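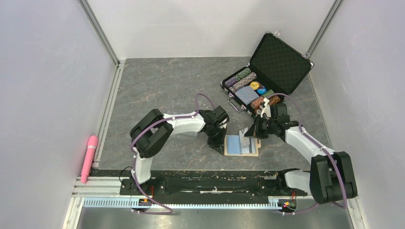

Nesa, cables and homing. Thursday

Right, the left arm. It has been grumbling all week, so I gave it the morning, and most of the afternoon went too, as it does.

Starting point: counter at 3805 cycles when I logged in to Drusileo. The left wrist had been throwing the "signal lost" warning on and off, never for long enough to stop a run, but often enough that the log had gone orange from top to bottom. It always came when the forearm was stretched out across the table with the wrist turned in, and then it would clear itself on the way home. The right arm had none of it. That smelt of cable to me and I went straight for the purple one.

Power off at the wall, brake check, then I moved the left arm by hand (two hands, please, the elbow is heavier than it looks) and watched the cable from the wrist all the way back to the front rail. The loop above the wrist was fine, nice and open. Over the elbow was the trouble. It had crept round a bit and was getting nipped when the arm folded. No cut in the jacket, just a shiny patch as long as my thumbnail. I bent it gently both ways there with the meter on and got nothing, so the cores are sound as far as I can tell. I unplugged it at the wrist end and there it was, the plug hadn't been seated fully. A good 5 mm of pull on the cable was enough to make the meter flicker!

So, two faults helping each other along. The elbow nips the cable, the cable tugs on the plug, the plug lets go for a blink, warning. I reseated the plug, gave the latch a proper click and let out a little more cable between wrist and elbow. I also redid the ties along the forearm. The old ones were pulled far too tight, whoever put them on (it may have been me, the handwriting on the tag is suspiciously bad). New ones are snug enough to stop the cable wandering and you can still slide it with a fingernail. Keep them like that.

The spare cable from Ateş is in the second drawer, still bagged. I didn't use it. If the warning comes back after all this, fit the spare before doing anything clever with settings.

While the power was off I had a look at the bottom end as well, where the cable comes down beside the lower segment and loops out at the front. You want a loop there you can get a hand through. Don't tuck it away under the beam to make it look neat, I did that in October and the arm had it out again by lunch, along with one of the little connectors. Same story on the right, whose loop can flop either way and is happy in both.

Brushed out the pale blue toothed strip along the front with the soft brush, dry, no spray. Quite a lot of grey fluff in the teeth towards the middle. The black beam behind it is as scruffy as ever, chips and scratches all along, but the bolts were all tight and I put a fresh paint line across each of them so we can see if one moves.

Power back on, both arms homed. Left one homed crooked the first time, a hair off at the wrist, and I let Drusileo run the joint check twice before it agreed with the right arm again. I think it was still holding the old zero from before I moved it by hand. Deleting the saved home and making a new one is quicker than arguing with it:

Both arms to rest, brakes on
Tools menu, joints, left, forget home
Wait for the beep, then home left, then home right
Joint check on both, write the result in here

Result today was pass and pass.

Then the fun bit, the card job. It's the one that always showed the fault, with both arms in close to the middle of the table and the wrists turned in towards each other. Poker case open at the back right, card wallet near the front, and away we go. I ran it at slow speed to begin with and stood there with my thumb over the stop button like somebody waiting for toast.
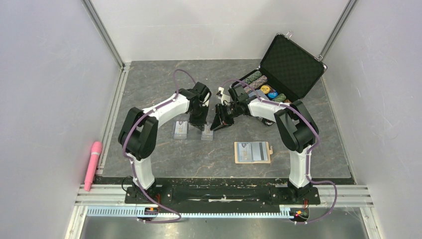

Nesa on the card job. Two clear holders under the grippers, open wallet at front right.

It's a horribly tight spot for two grippers and I rather enjoy watching it. Fingers down, tips very close, and the purple cables arching up over the top. If they're going to catch on anything, it's there. I watched for rubbing at the elbows for 30 minutes and saw none on either side. Left wrist warning: none. I then put it back to normal speed and left it going while I had my sandwich, and the log was still clean when I got back.

One thing I noticed and haven't fixed. The left gripper closes a touch later than the right one. You can hear it more than see it, a sort of click-click where there used to be one click. It might have been doing that for ages under all the other nonsense. On the clear holders it matters a bit, they're slippery things to hold by the edge, and if one finger arrives first it gives the holder a little shove before the other one gets hold. I tried the finger force one notch lower and it got worse, so I put it back where it was. Next time I'm in I'll swap the finger pads over and see whether the late click follows the pads or stays with the arm.

The job file is still the one copied over from Brorndale and it still has their rest position in it, which is too low for our table. I've corrected that in our copy, so please don't pull theirs down again without checking the rest height. Ask me how I know.

Elbow check goes in the routine from now on. Every 1000 cycles, power off, fold each arm fully by hand and look at the cable where it goes round. If there's a shiny patch, slide the cable along until the patch sits somewhere else and note it here. I've put a pencil mark on the left one beside today's patch so we can tell old from new.

Still to do:

Finger pads, left, as above
Order more of the wide ties, we're down to the last few
Tighten the lid of the ties tin, it rattles on the shelf when both arms are going and I spent far too long this afternoon thinking it was a bearing

Left it homed, brakes on, Drusileo logged out.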